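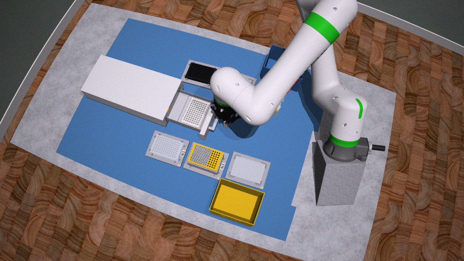 Riltham, 4th August – I'm so happy we can finally share this one! Our team at Zutoteck has taught a robot arm to handle lab plates by practicing in simulation first. We ran 3,000 virtual practice rounds with Gevov, our planning method, and it needed just 15 human demos to get going (our old method, Prieto, wanted 300).

I'm Spyros Tsakiris, I lead the project, and I'd love to chat – drop me a line through the Zutoteck press desk. The full paper comes out in October.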